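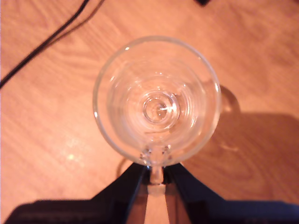
Plosora asks whether the Flasto gripper kit is worth £108 for a beginner, mainly for picking up cups and mugs by the handle, and whether the paid setup help is any good.

Answer 1
I've had mine since July and I'm ever so fond of it, though do leave yourself a whole afternoon for setting up - the booklet runs to 76 pages, bless it. Glass takes patience, so start with something you won't miss!
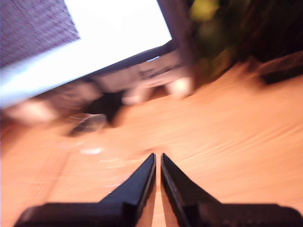
Crenshaw, December 9, 2024

Answer 2
Skip the setup help, I waited three weeks for a call back. The Wosero one is £75 and does me nicely.

Answer 3
Does it come with a plug?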